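Equipment > Data Collection > Moon Two-Arm Station

Moon Two-Arm Station

Moon is a tabletop station for recording demonstrations with a pair of robot arms. An operator works the arms through a task by hand control, and the station saves what the joints, grippers and cameras report along the way. The output is a set of episodes ready to train a policy on. Clamov builds the station to order and ships it with the arms already mounted and aligned.

Both arms sit on the far side of the table, on an aluminum frame, and share the middle of the work area. Either one can be left idle while the other works. Single-arm tasks such as picking up a cup are recorded in the same format as two-arm tasks, with the idle arm's joint values included, so the two kinds can be mixed in one training set. 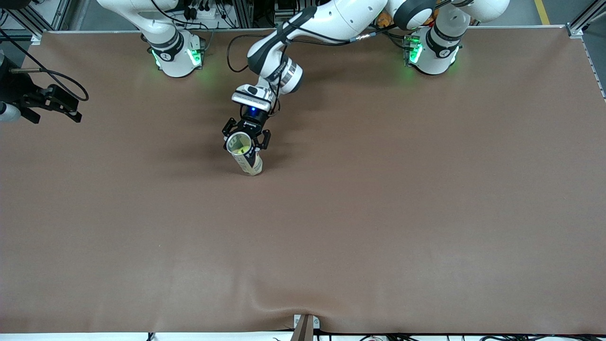

The work surface is covered with a removable brown sheet held by clamps. Plain, matte covers are easier on the cameras than bare metal or gloss white. Change the cover between sessions if you want more variety in the background, and write the change in the session log. Small wrinkles do no harm.

Recording

Each episode starts and stops with a foot switch. Episodes are limited to 60 seconds unless you raise the limit in the Flumanby recorder, the software supplied with the station. If the gripper slips or the operator hesitates too long, press the switch twice and the episode is marked for review. Marked episodes stay on the disk until you remove them.

A new operator should plan on nearly 11 practice episodes before keeping any. Start with light, open containers. Paper cups show right away when the grip is too tight, and empty metal cans are a good next step, with a stiff wall and a shiny inside that gives the wrist camera something harder to learn from.
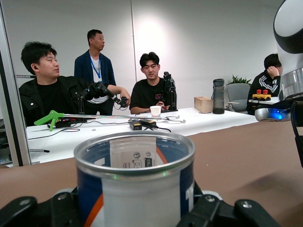
Mornton

Wrist camera views take in the room as well as the object. People may sit or walk past while you record, but get their consent before the footage leaves your site. The recorder can blur faces on export. This was off by default in versions released before January.

Included

Two arms with grippers
Wrist cameras and a fixed workspace camera
Table frame, brown cover and clamps
Flumanby recorder, 2 licenses
Foot switch and cable set

Objects for the tasks are not supplied. The recording computer is quoted separately.

Contact Clamov Sales | © Clamov | Page updated May 8, 2019 | Back to top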